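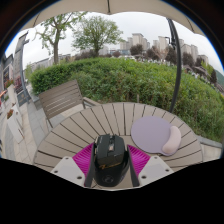 Revised rules for outdoor recording with hand-held grippers

Version 13 of the Nereo handling rules applies from February. The main changes concern outdoor sessions.

Finger pads are to be inspected before each session and replaced after 700 grasps, or earlier if a ridge is torn. Both pads are replaced together. Mixed pairs are no longer accepted.

On slatted or perforated tabletops, small objects must be wider than the widest gap. A computer mouse passes; a loose key does not. Umbrellas stay in one position for the whole session, and a change in shade starts a new session number.

Operators log the surface, the sky and the object list before the first grasp. Logs go to the Nemengate share within 48 hours. Sessions without a log will be excluded from the release.

Questions on section 4 (surfaces) go to Muammer Başaran. Places for the operator briefing are booked through Pretix as before.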